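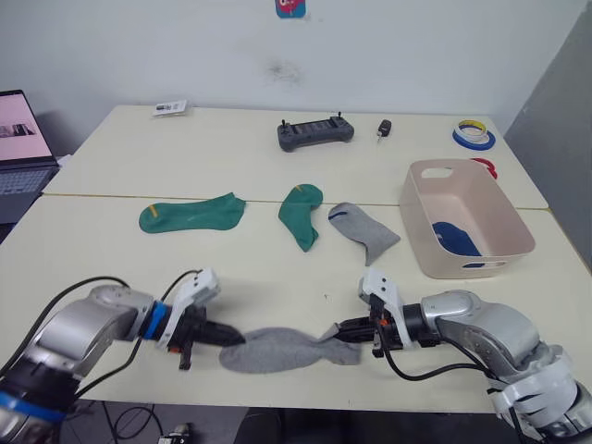

Why do the bonded coupons fail at the glue line when the glue is the same as in March? The surface of the aluminum is different, because the new sheet has a rolling oil on it that our old wipe does not remove.

Notebooks > Pundberg > Adhesive joints > Lap shear

Monday, November 1, 2021

Continued with the lap shear coupons from the second batch. I pulled 12 of them before lunch on the small test machine. Results are bad again but at least they are bad in the same way. The glue stays complete on one side and the other side is clean metal, almost like it was never glued. In the March batch the glue was torn in the middle and there was some on both halves, as we want it.

First I suspected the cure. The oven log in Skidix shows the correct temperature for the whole time, with a small dip when the door was opened. I compared with the log from March and there was the same dip, even a bit longer. So the oven is not my first suspect any more. Mixing is also fine, I think. I squeezed a drop from the same cartridge on a glass slide each time, and all the drops became hard.

Then the water test. I put a few drops of clean water on a piece of the old sheet and on a piece of the new one (from Grarnisach, the delivery which stands on the floor beside the shear). Both were wiped with isopropanol in our usual way. On the old sheet the water spreads flat. On the new sheet it stays as round beads and rolls when I tilt the piece. After a wash with warm water and dish soap, a good rinse, and then isopropanol, the new sheet behaves as the old one. I repeated this on the other face of the sheet, same result.

I wrote to Grarnisach to ask which oil they use. No answer yet.

After lunch:
Sanded the overlap area of the new coupons by hand with 300 grit, circles first and then across the load direction. Half of the set washed with soap before sanding, the other half only wiped. I want to know if sanding alone is enough, but I expect that it pushes the oil into the scratches. Please do not mix the trays. The washed ones are marked W on the tab with pencil, the others have no mark.

Glued both trays, glass beads in the glue for thickness as before. Clips on both sides. One coupon in the W tray slid a little when I put the clip, I have written a cross on it and it should not go in the average. Cure is set to 40 degrees overnight, then out on the bench until the machine is free.

Booking: the machine in Dizon is taken tomorrow until 2 in the afternoon. I will come after that. The grips need cleaning before, there is old glue in the teeth on the lower one and I had one coupon slip because of it today (I removed it from the table).

To remember:
- Extension zero was not reset on the first pull. The force is good, the curve is shifted.
- Gloves: the blue box leaves a powder, use the other box for anything after washing.
- The caliper battery is weak, the display goes away and comes back with a different zero. I measured the overlaps again with the old caliper and corrected the table.
- We need more isopropanol and pencils.

Open question for the Pundberg meeting: do we change the cleaning step for all the plates, or only for the new sheet? If we change it for all, the March numbers cannot be compared directly, and I would have to make a small control set from the old sheet. There is enough left for one set if the strips are cut along the long side. I did not cut it yet.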